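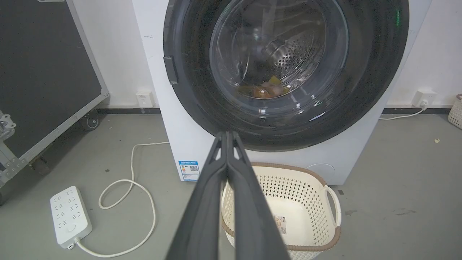

Front-loading washing machine

A front-loading washing machine, or front-loader, is a household appliance that washes clothes in a drum turning on a horizontal axis, with a door on the front through which the laundry goes in and, in most cases, comes out again in the same quantity. It is the usual type in European homes and a large minority taste in North America, where the top-loader still has loyal defenders, many of them with bad backs.

Construction

The outer cabinet is normally sheet steel, enameled or painted white. Other colors are sold, at a price, to people who intend to look at their machine. Inside the cabinet hangs a tub, which holds the water, and inside the tub turns the drum, which holds the clothes. The two are often confused, including by owners ordering spare parts.

The drum is stainless steel in nearly all current models. Its wall is perforated with small round holes that let water pass in and out, and it carries raised paddles called lifters. These carry the wet clothes up the side until gravity takes over and drops them back into the water. The whole method of washing rests on this drop. Earlier generations got the same effect with a rock and a river.

The door is a round glass bowl set in a plastic or metal ring. The bowl bulges inward to keep the laundry off the rubber gasket, a task it performs with mixed success. The gasket itself seals the door to the tub and, in its lower fold, keeps a collection of hairpins, coins and gray water. Manuals advise wiping it after every wash. There are owners who do.

Low on the front, usually at the right, a small cover hides the drain pump filter. It is designed to be opened by the user every few months. In practice it is opened once, by a repairer, who then holds up whatever was in it.

Loading

A load is measured in pounds or kilograms of dry laundry, although few homes weigh it. The common rule is to fill the drum loosely and leave a hand's width of space at the top. A half-dozen small things at the bottom of the drum will get clean, but they may bunch up on one side and upset the spin, in which case the machine slows, thinks it over, and tries again. Adding a towel or two generally settles the matter.

Single socks are a known problem. Agathe Deschamps, in her household manual The Langlois Laundry Book, gives the subject a full chapter and recommends checking the gasket, the drum and the inside of fitted sheets, in that order. Her survey of 600 readers found that 500 had lost a sock in the past year and that 30 had later found it inside a pillowcase. The rest had bought more socks.

The basket

The front-loader is rarely used without a laundry basket, placed on the floor directly below the door so that wet clothes can be dragged straight down into it. Plastic baskets have pierced or lattice sides that let air reach damp fabric, along with cutout handles and a rolled rim. The holes also allow drawstrings and bra hooks to escape and catch on things. A basket that fits under the open door is worth more than a handsome one that doesn't, a point overlooked by most gift givers.

Energy labels

Machines sold in many countries must show an energy label with colored bars, running from green for thrifty models to red for the other kind. Newer European labels also have a QR code leading to a product database. The label is meant for the showroom and may be removed at home. Many owners never get to it - some out of pride in the rating, others after finding out what the glue does to the corners.

Placement and noise

A front-loader should stand level on a hard floor. Concrete is the best surface and suspended timber the worst, as a fast spin can set a wooden floor humming and send the machine on a short walk. The four feet are adjustable and are locked with nuts once the cabinet no longer rocks. New machines also have transit bolts holding the tub still during delivery. Running the first spin with these in place is a classic error. Aaliyah Lavoie, a repairer in Ranbridge, has described the resulting noise as "a piano going down a fire escape, but regular."

Smell

The best-known complaint against the type is a musty smell, caused by moisture, lint and leftover detergent behind the door. The remedies are less detergent, an occasional hot empty cycle, and leaving the door ajar between washes. The last of these is free and works well, except in narrow laundry rooms, where the door also has to be walked around.

See also: Clothes dryer; Detergent drawer; Fabric softener; Sock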